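Home | Diary | Garden | Archive | About

4 April 2021

Up at five again, no reason. Made tea, forgot tea, found tea at nine on the window ledge in the hall. That sort of a day.

The allotment business first because it's what I lay awake over. Letter came from Semley (the water people, not the village, everyone asks) and they want 3,295 for the new pipe and meter. Three thousand two hundred ninety-five. For a pipe. It runs from the lane to the top gate and I could walk it in the time it takes to eat a biscuit. Split between the plots it's not the end of the world but half of us are on pensions and the other half never answer email. Ans Kramer wants to write back and ask for a breakdown. Ans Kramer always wants to write back. Good for her, I'd have just paid and grumbled.

Went up there after breakfast to look at the damage. Frost got the early potatoes, the tops anyway, black and floppy like old lettuce. I knew it would. I knew when I planted them and I planted them just the same. Broad beans fine, they don't care. Garlic fine. The rhubarb is enormous, obscene really, and I pulled an armful and left it in the car where it is STILL sitting. Must get it in tonight.

The rain barrel has split down the seam. It was the cheap green one from Butt, bought in January when they had the sale on, so not even one summer out of it. Receipt somewhere. Receipt is in the blue tin or the kitchen drawer or the glove box, or it went out with the recycling. Tried patching it with the black tape and the tape held for as long as I stood there watching. Then drove off, so who knows.

Seeds. I have far too many. Sorted them on the kitchen table, old ones in one pile and older ones in the other. Leeks from a packet so faded I only know they're leeks from the shape of the seed. Sowed those anyway, whole packet, thick as you like. Tomatoes are up on the bedroom sill and already leaning. Turned them round. They'll lean the other way by tuesday or whenever I next remember.

Also the Grastari peppers, which I swore I wouldn't bother with again. Two years running, nothing but leaves. But there were a few left in the packet and an empty tray, and I'm weak.

Knee bad on the hill coming down. Good going up, bad coming down, same as always. Should do the exercises. Did not do the exercises.

Phone call with my brother, long one. He's walking 40 minutes every morning now and wants me to know it. He's got an app. It tells him well done. I said I dug over half a bed and no one told me well done and he said well done, so that was nice. He's reading the big Vosusum history, all 870 pages, and gave me most of it over the phone, up to the flood anyway. Apparently they moved the whole market uphill in a week, stalls and all, and then moved it back because people missed the river. I liked that. Asked if I could borrow it after and he went quiet. He doesn't lend books. He never has, not even when we were kids, he had a little list inside the wardrobe door of who wasn't allowed.

Lunch was soup, yesterdays, improved with a potato.

Then I meant to do the letter and did the junk drawer instead. Four dead pens, a key to nothing, the good scissors!! Been looking for those since before Christmas. Also a jigsaw piece, sky. It's from the 1,000 piece one of the harbor that we did at the big table and never finished on account of exactly this piece. Of course I gave that puzzle away. Somebody out there has a harbor with a hole in it. Wrote SKY on an envelope and put it back in the drawer, which I know is not how you clear a drawer.

Couple of pictures to stick in before I forget – 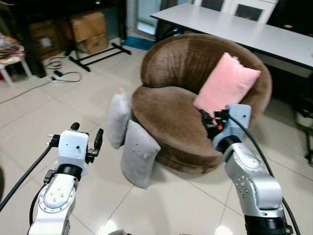 Brown armchair, pink pillow. Then something white with a bit of orange at the top.
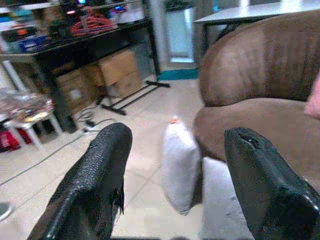
Anyway the letter. Sat down to it at four in the end and got as far as Dear Sirs, crossed it out, Dear Semley, crossed that out too. What I want to say is that the old pipe worked perfectly well until they dug up the lane to look at it. What Ans says I should say is "please itemize." So I wrote please itemize. Three lines, very stiff, sounds like my father. Will read it again in the morning before it goes. No stamps in the house, naturally.

Light was lovely around six. Stood out back in my coat with nothing to do and listened to the blackbird going at it from next door's chimney. Same spot as last year, maybe the same bird, I've no idea how long they live. Ought to look that up. The pear is nearly out – a few more mild days and it'll go, unless the frost has another try, and the radio says it might. Put fleece over the strawberries just in case. Ran out of fleece, used a bedsheet. Weighted it down with bricks and one old boot.

Beans on toast for supper. Wrote the list for tomorrow: stamps, barrel, receipt, knee.

Rhubarb is still in the car. Going out for it now in my slippers.

3 comments | 6 shares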